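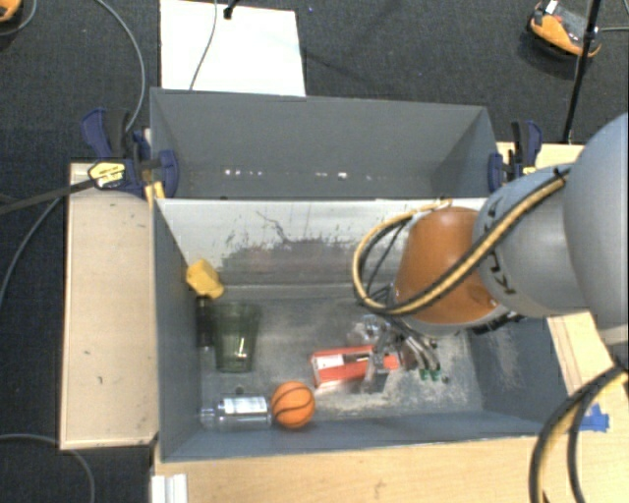 Kaltville 가스 처리장 소식: 6월 방문과 보수 작업

안녕하십니까. Kaltville 현장에서 운영 기록을 맡고 있는 Sepehr Sadeghi입니다. 이번 호에도 제가 한국어판 글을 씁니다. 제 한국어에 어색한 부분이 있으면 너그럽게 읽어 주시기 바랍니다.

6월에 Vumgate 본사의 생산 담당 이사 Kgomotso Van Wyk 씨가 Kaltville 가스 처리장을 방문하였습니다. 이사님은 오전 8시에 정문에 도착하여 안전 교육을 받은 다음, 제어실과 탈수 설비, 압축기 건물을 차례로 돌아보았습니다. 안내는 현장 소장 Lwazi Ngcobo 씨가 하였습니다.

제어실에서는 소장님이 올해 생산 계획을 보고하였습니다. 현재 생산 중인 가스정은 77개입니다. 그중 6개는 지난 겨울에 압력이 많이 떨어졌기 때문에 생산량을 줄여서 운전하고 있습니다. 이사님은 이 가스정들을 언제까지 이렇게 운전할 것인지 물었고, 소장님은 가을에 지하 압력 측정을 다시 한 후에 결정하겠다고 대답하였습니다. 측정 작업은 Pretorius 사가 맡기로 되어 있습니다. 계약서는 아직 서명 전이지만 일정은 양쪽이 합의하였습니다.

탈수 설비에서는 글리콜 재생탑 보수에 대한 이야기가 길었습니다. 4월에 재생탑 하부 온도가 자주 흔들렸고, 그 결과 판매 가스의 수분 이슬점이 두 번 기준에 가까워졌습니다. 기준을 넘은 적은 없습니다. 정비팀의 Sipho Potgieter 씨가 원인을 찾았는데, 재비기 안의 가열관에 소금 성분이 두껍게 붙어 있었다고 합니다. 가열관은 5월에 모두 교체하였습니다. 교체 작업 시간은 계획에서 224시간이었고 실제로는 192시간이 걸렸습니다. 정비팀 여러분께 감사드립니다. 떼어 낸 가열관 일부는 실험실에 보관하고 있으니 보고 싶은 분은 Tania Barua 씨에게 말씀하시면 됩니다.

이사님은 소금이 어디에서 왔는지도 질문하였습니다. 지금까지의 설명은 다음과 같습니다. 생산량을 줄인 가스정에서 지층수가 전보다 많이 올라오고, 입구 분리기가 그 물을 전부 잡지 못합니다. 작은 물방울이 가스와 함께 흡수탑으로 들어가고 물에 녹아 있던 소금이 글리콜에 남습니다. Tania 씨의 실험실에서는 전에 한 달에 한 번 글리콜의 염소 이온을 분석하였으나 6월부터는 매주 분석합니다. 시료는 오전 7시 교대 전에 채취해야 하므로 야간 근무조에서 꼭 기억해 주시기 바랍니다. 시료병의 라벨에 채취 지점을 쓰지 않은 경우가 있었습니다. 그런 시료는 분석할 수 없어서 다시 채취하게 됩니다.

압축기 건물 방문은 시간이 부족하여 짧게 끝났습니다. 2호 압축기는 점검 때문에 정지 상태였고 1호와 3호가 운전 중이었습니다. 이사님은 2호기의 진동 기록을 보고 싶어 하였으나 그날은 기록을 인쇄한 것이 없었습니다. 소장님이 다음 날 본사로 보냈습니다. 참고로 2호기는 구동측 베어링을 바꾸었고, 시운전에 문제가 없으면 7월에 정상 운전으로 돌아갑니다.

오후에는 식당에서 직원들과의 대화가 있었습니다. 질문이 많았고 모두 쓰기에는 지면이 모자라서 중요한 것만 적습니다.

첫 번째 질문은 Fello 정보 시스템에 대한 것이었습니다. Fello는 작업 허가서를 컴퓨터로 신청하고 승인하는 프로그램이며 봄부터 Kaltville에서 시험 사용하고 있습니다. 여러 직원이 승인 화면이 느리고, 밀폐 공간 작업과 화기 작업을 한 허가서에 같이 쓸 수 없어서 불편하다고 말하였습니다. 이사님은 화면 속도 문제는 본사에서도 알고 있다고 하였습니다. 두 작업을 한 허가서에 합치는 것은 안전 부서가 허락하지 않을 것 같다고 하였습니다. 시험 사용 기간에는 종이 허가서도 계속 같이 작성합니다.

두 번째는 통근 버스 문제였습니다. 저녁 교대 버스가 마을 북쪽 정류장에 서지 않게 된 후로 그 근처에 사는 직원들은 어두운 길을 오래 걸어야 합니다. 저도 그 동네에 살고 있어서 이 불편을 잘 압니다. 총무팀이 버스 회사와 이야기하고 있으며 결과가 나오면 게시판에 알리겠습니다.

세 번째는 가을 정기 보수 기간의 휴가에 대한 질문이었습니다. 정기 보수는 10월에 시작할 예정입니다. 이 기간에는 운전팀과 정비팀의 휴가가 제한되므로 가족 행사가 있는 분은 8월 말까지 팀장에게 미리 신청하십시오. 실험실과 사무 부서는 평소와 같이 신청하면 됩니다.

이사님은 오후 4시에 현장을 떠났습니다. 떠나기 전에 소장님에게 두 가지를 부탁하였습니다. 하나는 입구 분리기의 개선 방안을 서면으로 제출하는 것이고, 다른 하나는 플레어로 보내는 가스의 양을 매달 따로 보고하는 것입니다. 분리기 방안은 Sipho 씨와 공정팀이 함께 준비합니다. 내부의 물방울 제거 장치만 바꾸는 안과 분리기를 하나 더 설치하는 안을 비교하고 있는데, 두 번째 안은 배관 공사가 필요하여 정기 보수 때까지 자재가 도착할 수 있는지 먼저 확인해야 합니다.

알리는 말씀
제어실 옆 계단은 도장 작업 때문에 6월 말까지 사용할 수 없습니다. 동쪽 출입구를 이용하십시오.
개인용 가스 검지기의 교정은 오전 10시부터 정오까지 계기실에서 합니다. 교정 날짜가 지난 검지기를 가지고 현장에 들어가면 안 됩니다.
다음 호에 실을 글이나 소식이 있는 분은 저에게 보내 주십시오. 짧은 글도 좋고, 영어로 쓰신 글은 제가 번역하겠습니다.

Sepehr Sadeghi 드림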